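The return desk at Poststead
May 19, 2019

She has worked the returns table at Poststead for long enough to have opinions about tape. "Brown paper tape, fine. Clear tape, fine. The stuff with the threads in it, I take personally."

Poststead handles returns for small online shops, mostly gift and toy sellers. One of them, Broveo, deals in squishies, the soft foam animals that people squeeze at their desks and then, in January, send back. She got 301 of those in a single month.

"They come in every kind of box except the one they went out in," she said. "Shoe boxes. Cereal boxes. A casserole dish once, with a lid."

Her own method is plain. Everything that arrives in a parcel goes into a low open box on a white table, and it stays there until it has been looked at. She doesn't care for deep bins. Things sink in them, and then somebody in Laxdal gets an email saying their chick was never received.

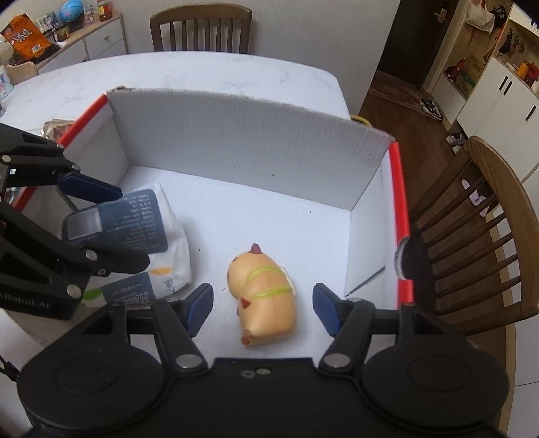
The squishies are the easy part, she told me. You pick one up, give it a press, see if it comes back to shape, and look at the face. Faces rub off. A hamster with one eye goes in the discount tub at 900 grams a bag, sold by weight, which she considers undignified but fair.

Paper goods are harder. "A packet gets creased and the customer says it came like that. Maybe it did. I wasn't there." She smooths the wrapper, reads whatever card is tucked in with it, and decides. Her record is 122 parcels in one shift, set on a day when the radio was broken.

I asked whether she had ever kept anything. She looked at me for a while.

"You're allowed to buy from the tub," she said. "I have a duck."

Poststead wants to move her to a new sorting system called Skiter, which prints a label for each item and promises 1,000 items a day. She has been to the training. She liked the sandwiches.

"It wants me to choose between 'soft toy' and 'novelty,'" she said. "I asked what the difference was and they said they'd get back to me."

They have not. For now she writes "squishy" on the sheet by hand, and it goes through.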